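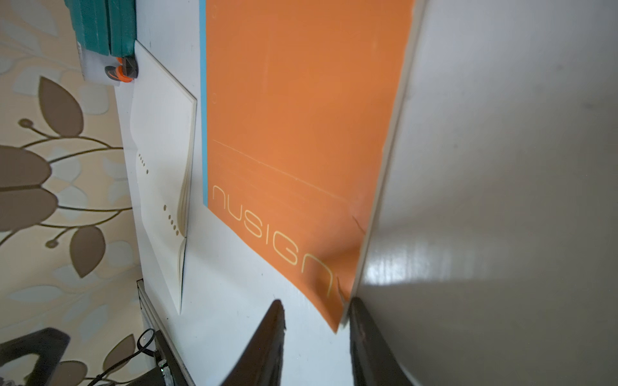 The orange notebook on the bench, gripper right up against it.

I want to make a case for stationery. More exactly, I want to make a case that if you're building a robot arm at home or in a shared shop, you should stop buying foam cubes and go raid your desk drawer.

I've been at this arm since last winter. It lives on a white table at Curkholm, the shared workshop I pay into every month, and I call it Luvance because that was the name on the cardboard box the first motors came in and I had to write something on the shelf label. It has a wrist camera, a gripper with dark little fingertips, and more cable than I would like. I've redone the wrist mount more times than I want to say in public. The parts bill stood at $1,397 the last time I opened the spreadsheet, and I have not opened it lately!

For months, all I did was pick up cubes. Everybody starts with cubes, and I get it. A cube sits still, it has flat sides, it's the same height every time, and you can print 20 of them in an evening. I had a lovely success rate with cubes and I told anyone who would stand still long enough to hear it. Then Sorcha Jardine, who has the bench next to mine and builds looms (gorgeous things, all pegs and string), asked if it could hand her a notebook. It couldn't. It couldn't even get a fingertip under the cover.

I was annoyed for about a week. Then I cleared off the cubes and put out notebooks, and it was the best decision I've made on this whole build.

Think about what a notebook is. It's big and flat, so the gripper can't just go around it the way it goes around a block. The cover is stiffer than the pages, but not stiff enough to trust. The corners crease and lift, and once they've lifted, every approach is a bit different from the one before. Spiral-bound ones are worse, in a good way. The pages fan out and curl up along the spine, and the row of punched holes gives the camera a lot of tiny dark dots to get excited about. My first edge finder was completely in love with those holes. It would sail right past a perfectly good bright cover to go and look at a hole.

With cubes I'd never have found that out. I would have gone on thinking my edge finder was great.

Now, there's a school of thought that says you should make your workspace easy. Plain table, plain backdrop, one object, good light, and add the mess later when the thing works. Shona Niven argues this at our monthly meetup and she argues it well (she got a sorting rig running in one October, start to finish, so she's earned the right). Her point is that a beginner with a messy table can't tell what's broken. Is it the calibration? The lighting? The wallpaper? If everything varies, you learn nothing. I take that seriously. I did need the cubes for the first stretch, when I was still getting left and right mixed up in the wrist joint.

Where I part ways with her is on "later." Later doesn't come. I know so many hobby arms that do one beautiful thing on one clean surface and then go on a shelf, and I'm pretty sure the owners got bored before they got stuck. The easy table is dull! You've solved it by spring and there's nothing left to be curious about. I'd much rather have an arm that fails in ways I want to think about on the drive home.

And the cost argument falls apart too. I priced a boxed set of test objects from Skivotine, very nice, very uniform, 200 bucks with shipping. For the price of lunch I can fill the table with notebooks in five sizes, and when one gets a torn corner I don't wince, I keep using it, and the tear becomes part of the test. Try to feel that relaxed about a machined aluminum cylinder.

I'll give the other side one more thing. Paper makes your numbers look awful. I had 222 logged attempts on flat notebooks before I was willing to show the results to anybody, and the chart was not something you'd frame. If you're building so you can post clips, cubes will treat you better. There's a fellow on the Cairns forum who posts a perfect stack every weekend and gets a pile of hearts for it, and good for him. I enjoy the clips. But when I ask what his arm does with a magazine, he goes quiet.

What changed for me once the paper came out was mostly the gripper. I'd been treating it as a clamp: open, go down, close. A flat book on a table doesn't care about your clamp. You have to push it, or press on an edge and slide, or work it to the side of the table and catch the overhang - all stuff you do with your own hands a dozen times a day without noticing. I spent a whole Saturday just sliding a book around by hand and watching my thumb. Sorcha thought I'd lost it. But that's where the sideways press came from, where the long flat side of the finger leans on the cover before the tips do any work. It's slow, and it's the first thing this arm does that I'd call mine.

So, that's my pitch. Start with cubes if you have to, give yourself a month, and then put them in a drawer and take out whatever was in the drawer before. I've got a stack of softcover booklets to try next, the floppy kind with hardly any spine, and I fully expect them to ruin my Thanksgiving.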